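Floors & Finishes > Tried at Home

Plurno floor soap: two months in, still not convinced 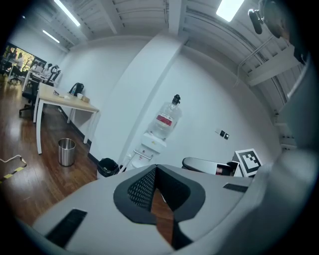

The wooden floor, Thursday.

Words by Nele Leemans
18 comments | 4 shares

I should say up front that I don't trust any cleaner that promises to "feed" wood. Wood is dead. It doesn't eat. Briltach makes that claim twice on the Plurno bottle and once more on the cap, so I was in a bad mood before I'd even filled the bucket.

The directions ask for one capful per bucket of warm water, a well wrung mop, and no rinsing. Fine. I did the living room and the hall that way every week, and kept the bedroom on De Bruijn, the plain soap I've used for years and never thought about much.

Does it clean? Sure. It picks up kitchen grease and whatever the dog brings in. It also smells like a hotel lobby for most of the evening, and if you have a choice between that and no smell, take no smell. The unscented version is listed on the label but I couldn't find a store that had it.

The shine is where I start to grumble. After the first wash I thought the hall looked better. By the fourth I could see mop tracks when I stood at the front door, and socks left marks. I cut the dose to half a capful and the tracks mostly went away, which makes me wonder what the other half was for, apart from selling more bottles.

My neighbor Matilde Torres swears by the stuff. Her floors are lacquered and mine are oiled, so maybe that's the difference. The label says "all sealed wood" and leaves you to figure out whether that means you.

Then the price. I paid almost 18 dollars. At the full dose I'd go through a bottle before spring, and De Bruijn costs less and lasts longer. Onora has a concentrate too, but it came with a leaky lid and I gave up on it.

Would I buy Plurno again? Probably not. I'll finish the bottle at half strength in the hall. If you have lacquer and like perfume, you may get on with it better than I did. Try a patch behind a door first and leave it a week.

Filed under: soap, wood floors, mops

Contact | About our reviews | Back to top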